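The room above the tile shop had been rented until five, and Nadhirah had brought the wrong folder. Inside were 123 pages for Trokwood and none for the people waiting.

"Read them what you remember," Gilang said.

She stood near the brick wall and tried. She remembered the first line of her father's letter, and then the part with the boat. In between she made things up.

The long lights hummed over her head. Somebody coughed and then stopped. 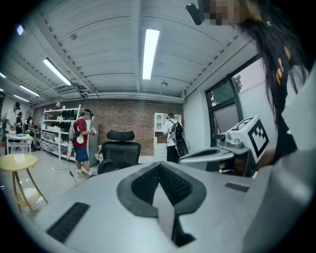

When she finished, Gilang asked which parts were true. She told him two of them. He wrote that down and went to get his coat.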